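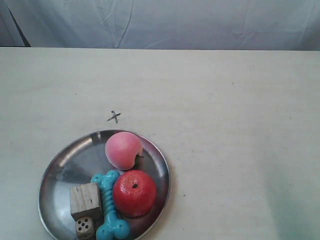 1/8

Sunday, feet up, so a thread on what the arms did to our jobs at Stolgate. Typing fast, sorry

2/8
Background: returns sorting. 34 of us on the floor, two arms from Nimari since July. No layoffs so far. So far

3/8
Training table is a steel plate of stuff. Fake peach, fake apple, rubber bone, wood block, a die. The X on the tabletop is pen or pencil, high tech lol

4/8
My old job: pick thing up, look at it, put it in the right tote. New job: set out things for a machine to pick up. Reset. Again. Back hurts less. Brain hurts more

5/8
Shiny plates are a pain. Glare all over. Asked Skonesine (they do our software) about matte ones, ticket still open

6/8
What changed most is the talking. Used to be you sorted across from somebody and gabbed all shift. Now its me and a table. Miss that more than I thuoght

7/8
Pay: same grade. "Operator" on the badge now — same rate on the stub. Been asking since summer. Next meeting I'm asking again, louder

8/8
Not anti robot. Would not go back to lifting totes all day. Just want the title and the money to match. ok dinner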